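Ticket: Tromside break room, bottle sorting arm drops bottles with caps on
Site: Flondosach, building 2
Opened: Wed 25 July
Priority: normal
Status: waiting on site

Reported by second shift
The arm lets go of some bottles before it is over the bin. Day shift says they don't see it. We used to empty the tables ourselves at the end of break. Since April that is off our list, so when bottles end up on the floor there is no time set aside for it.

Support, first reply
Log pulled for the last 2000 picks. The drops are nearly all crushed bottles picked up by the body. Grip force was still at the factory value of 5. Please set it to 6 and switch the pick point from body to neck in Keludia, under Grip settings.

Site update
Changed both and restarted the controller. The neck grip holds the bottle upside down over the bin with the cap on, fingers either side of the neck. The shoulder on this one is badly dented.

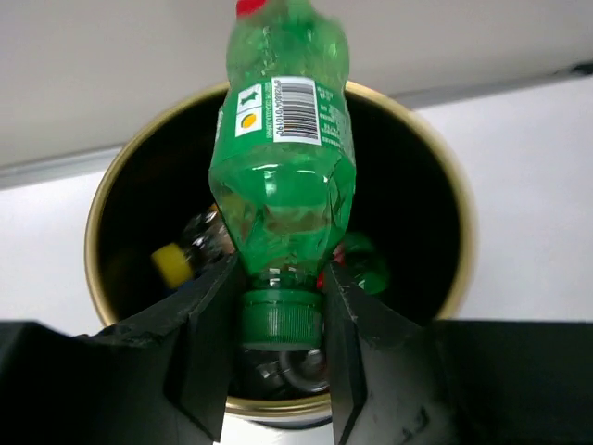

Still open

1. Cleaners at Kuruc want to know if caps have to come off first. They were told in training that caps go in separately, and there is a yellow one loose in the bin now. Support to check with the recycler.

2. Second shift asks for 12 minutes back on the break room line of the task sheet until this is closed - supervisor to answer, not a support matter.

3. Leave ticket open until both shifts have run the new settings.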